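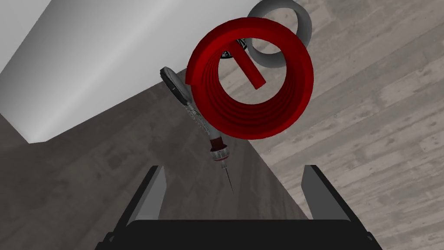 Relatório de projeto – Métodos Quantitativos Aplicados ao Desporto
Grupo: Olga Jara, Zane Petrauskas, Normunds Rebane
Orientação: prof. Fung-ping Kan

1. Ponto de partida

O projeto nasceu de uma discussão de bar sobre se o Linurdale perdia jogos de andebol por cansaço ou por falta de jeito. A Zane defendia o cansaço. O Normunds, que jogou nos juniores do clube, defendia a falta de jeito com conhecimento de causa. O professor Kan sugeriu que trocássemos as opiniões por dados, sugestão que na altura nos pareceu barata.

A pergunta ficou assim: a eficácia de remate do Linurdale cai nos últimos dez minutos mais do que a dos adversários?

2. Dados

Usámos as fichas de jogo da última época da liga regional, cedidas pela Reet Kalniņš, secretária técnica do Stavmont. Vieram em papel, preenchidas à mão por pessoas com pressa. Transcrevemos 846 remates do Linurdale e 913 dos adversários. Ficaram de fora os livres de sete metros, que têm lógica própria, e 2 jogos contra o Endberg cujas fichas davam o mesmo guarda-redes nas duas balizas.

A transcrição ocupou-nos quase todo o mês de julho. O cronograma entregue previa uma tarde.

3. Método

Dividimos cada jogo em blocos de dez minutos e calculámos a proporção de golos por bloco. Depois ajustámos uma regressão logística com o bloco, a equipa e a diferença no marcador. A primeira versão usava também a distância do remate, até percebermos que «longe» e «muito longe» dependiam de quem preenchia a ficha.

4. Resultados

A eficácia cai no fim do jogo para toda a gente. No Linurdale cai um pouco mais, mas o intervalo de confiança inclui o zero com bastante folga. O que distingue a equipa é rematar pior logo desde o primeiro bloco – o Normunds pediu que isto constasse do relatório e aqui consta.

O único efeito claro foi o do marcador: a perder por muitos, remata-se de qualquer maneira.

5. Limitações

Uma época só, uma liga só, e nenhuma informação sobre substituições, o que num estudo sobre cansaço é uma lacuna considerável. O treinador Navickas recebeu uma cópia do resumo e respondeu que já sabia.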